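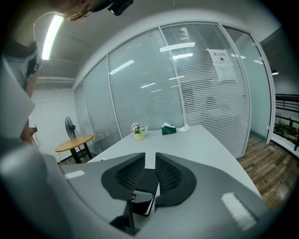
Gray gripper, dark phone-shaped object at the pads.

Jeton Shorts List

Version 2. Last touched 21/06/2022.

A table of short films, one row per film. Title, year, country, running time, a plot note and how it ends. Started as a watch log, got too big for the notebook, moved here. 2,000 rows as of this version. 68 countries.

Fiction only. No music videos, no ads, no trailers. Animation is in but flagged. If it runs longer than 40 minutes I don't log it, even when the festival called it a short.

What's in the folder

films.csv — the main table
endings.csv — spoilers, kept apart on purpose
changes.txt — what moved since last time

Join the first two on film_id. Don't join on title. There are a lot of films called "Home" and a lot called "The Visit", and remakes, and students who never checked.

Columns in films.csv

film_id: number, never reused
title: the English one if there is one
title_orig: as it shows on the screen, accents kept
year: first public screening, not the copyright year. These disagree more than you'd think
country: main production country only. Co-productions get the first one listed in the credits
minutes: whole minutes, credits included, rounded up
anim: y or n
dialog: none, little, lots. My call
source: where I saw it. M = Malon disc sets, E = Ekanayake online archive, O = other
plot: two or three sentences, stops before the ending 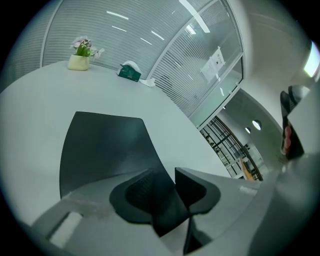 Where the films came from

Mostly the Malon discs, which I bought used and which skip in places. Then the Ekanayake archive, good for older student work, bad for subtitles. The Misby festival puts its program online for a week every April and I try to get through as much as I can. Those rows are under O.

Malon sleeves give the wrong running time fairly often. I use the player's count. If your number is a minute off mine that's probaly why.

How the plot notes got written

Right after watching, usually in one go. Not from press kits. Early rows are shorter and grumpier, I was stricter then about what counted as a story. Some I rewatched and redid, most I haven't. Names of characters left out unless you can't follow it without them — "the boy", "the aunt" and so on is normal.

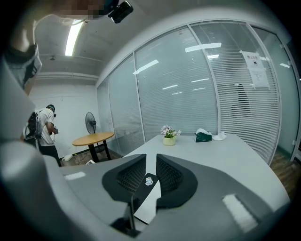 Kids' ages are a guess when the film doesn't say. Same with towns. If a plot note says "a village in the north" that's all the film gave me.

Known problems

Country is messy for anything before a border changed. I went with the name used in the credits, so you get old and new names both. Not merging them yet.

Year is blank where I couldn't find a screening. Blank means blank, please don't read it as zero.

Silent films with title cards are marked "little" under dialog in some rows and "none" in others. Should be "none". Fixing as I run into them.

Europe is way overrepresented. That's what Malon put out. Don't use this to say anything about which countries make more shorts.
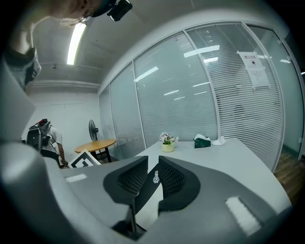 Duplicates: still a few, mostly the same film under its English and original titles. When I find a pair I keep the lower film_id and log the other one in changes.txt.

Opening it

Comma separated, UTF-8, header row on top. Plot notes have commas and quote marks in them so let your program handle the quoting. Some spreadsheets eat the accents if you double click, use the import menu insted.

Using it

Free for anything noncommercial. Say it came from Jeton and give the version. Films themselves are not included and I can't send copies.

Corrections welcome, send the film_id and what's wrong with it. Ending fixes go in a separate message please, with SPOILER in the subject.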